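Surkar hand vs. two-finger gripper, first impressions

hjshi
Finally got both end effectors on the humanoid in the same week!! Kubiak two-finger gripper on one side, Surkar five-finger hand on the other, same controller, desk tasks only. The Kubiak takes flat stuff off a desk edge like a champ. The hand is slower but I love it — so many ways to approach a thing.

rasa_p
Love this. Which arm gets the head camera's good side?

hjshi
Right one, mostly. Reaching up to the desk edge from low down is my favorite test so far.

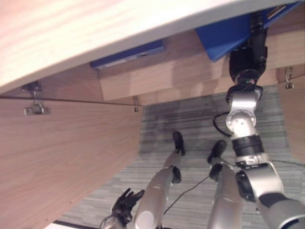
rasa_p
Do you have to recalibrate the head camera when you swap grippers?

hjshi
Only the tool offset changes, so I leave the camera alone and redo the wrist-to-tip measurement. Takes me three minutes now.

iwona.t
Gotta disagree on leaving the camera alone. I ran 137 grasps on my Prerkdale arm and the heavier tool made the whole thing sag. Camera was fine, numbers were garbage until I redid everything.

hjshi
Sag I'd fix in the arm model — but 137 is a lot more than my 42, so okay, I'll try your way too. Post your offsets?

iwona.t
Tonight, after dinner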